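Home Guides Recorder Remote Contact

Dedora recorder: section 4, series recording and playback

Last updated: December

Do section 3 first (aerial and channel scan). If the guide is blank the scan hasn't finished, go back.

4.1 Setting a series

1. Press GUIDE. Wait for the grid to fill.
2. Move to the episode you want. Any episode will do, needn't be the first.
3. Press REC once for that episode only, twice for the whole series. Red dot = one. Three red dots = series.
4. Choose "New only" or "All showings". New only skips repeats. Use it for sitcoms, or channel 44 will fill your disk by Monday.
5. Press OK, then BACK.

Note: finales. They overrun. Set end padding to the longest option before the last episode of anything, the guide times get changed late and the box doesnt always notice.

Note: a double-length opener is sometimes listed under a slightly different title. Series record misses it. Add it by hand.

CAUTION: don't unplug while the front light is blinking. The recording in progress goes, and sometimes the one before it.

4.2 Clashes

Two recordings at once, no more. A third gets a yellow warning.

1. Highlight the one you care about least.
2. Press the blue button for other showings. Most dramas go out again later in the week.
3. Pick one, OK.
4. No other showing? Press PRIORITY and move your series up the list. Top of list always wins.

Kerstin Rustad at the Bretport desk says most of the "it missed my show" calls are priority order. Check that before ringing.

4.3 Playback picture

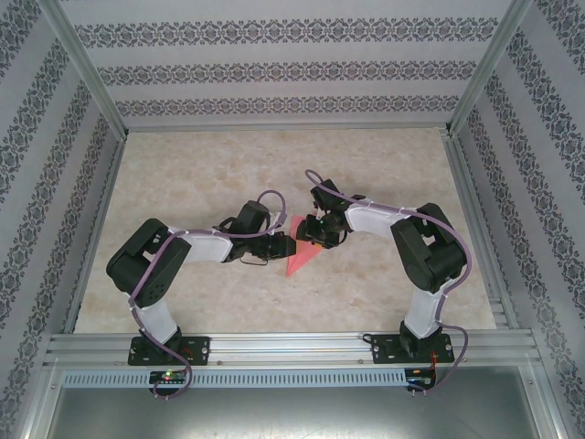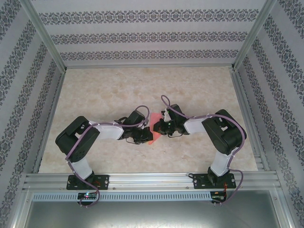
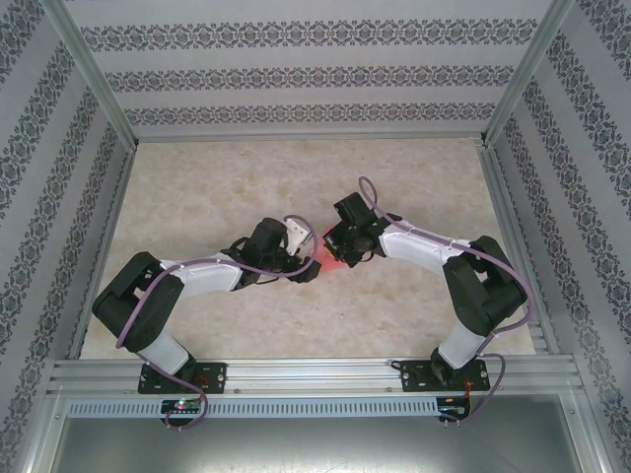
Playback has its own picture settings, separate from live TV, so set both. Press MENU during playback, then Picture. Sharpness ships at 100, bring it down to 40. Too high and fine pattern in a set starts to crawl: scrollwork is the sort of thing to pause on. Look at the edges of the curls, drop the sharpness till they sit still. Then press play and check again on a slow pan. Leave Motion on Low for drama. High makes eveything look like a soap.

CAUTION: "Reset picture" resets live TV as well. No undo.

4.4 Disk space

Holds 200 hours at standard quality, less in HD. At nearly full it deletes watched episodes, oldest first.

1. Press LIST.
2. Highlight a programme or a whole series folder.
3. Press KEEP. Padlock appears.
4. To clear, press KEEP again, then the red button.

Kept episodes are never auto-deleted. Keep too many and new recordings just stop, with a message you'll only see if the telly is on.

Levberg remotes: KEEP is printed as HOLD, same button. Older Haugen remotes don't have one, use the green button.

Corrections to this section to Aatos Kettunen please, with the software version off the About screen. Section 5 is subtitles.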